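Truller Planner: Frequently Asked Questions
Last updated 23/08/2024

What does Truller do?
Truller plans motion for two arms that share one work area. It takes a goal for each gripper, checks both arms against each other and against the world model, and hands timed joint paths to your controller. It does not do grasp selection. Most Bastata users pair it with the Forsberg grasp package, but any source of gripper poses will work.

Do I need a separate license for the second arm?
No. One license covers one controller, with up to 2 arms attached.

How fast does the planner run?
The planning thread wakes every 100 milliseconds and replans if either goal or the world model has changed. You can set a longer period in the config file. Shorter periods are rejected at startup.

The planner says "no path" but I can see plenty of room. Why?
Nearly always it is padding. The default padding is set for large fixtures and closes off narrow gaps near a wall or a holder. Lower it for the object in question, not for the whole world. If that makes no difference, check that you don't have an old copy of the same object left in the model under another name.

What is error 112?
The two arms have asked for the same reserved region and neither will give way. Set a priority for one of them, or split the task so the goals are sent in order. Clearing the error without changing anything will bring it straight back.

Can I use a head camera and a wrist camera together?
Yes. Each camera needs its own calibration file and its own entry under "sources". Where two sources disagree about an object, the planner keeps the one with the newer time stamp. You can change this to favor the closer camera – we suggest that for anything smaller than a hand.

Why does an object jump when the wrist camera comes near it?
The hand-eye calibration is off, or the camera clock has drifted from the controller clock. Run the clock check first. It takes less time.

Does Truller handle thin objects, such as scissors or small clips?
Partly. The world model stores them as boxes, so the space inside a handle loop counts as solid. Mesh support is planned for the November release.

How should I model a pegboard?
As one flat slab. Don't import the holes. Add each hanging tool as a child of the board, and model a cup of screwdrivers as two objects, the cup and a taller box for the handles. 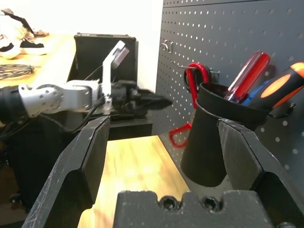
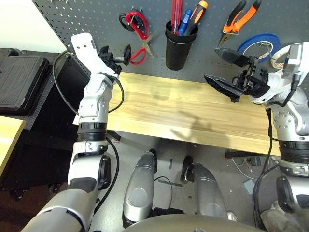 Pegboard with scissors and a cup of screwdrivers, in both views.

Rurkberg wrote in to add that the taller box should be detached from the board before a pick and put back afterward, or the planner will treat the screwdriver in the gripper as a collision. They run this as a two-line script before every pick and have had no false stops from it since.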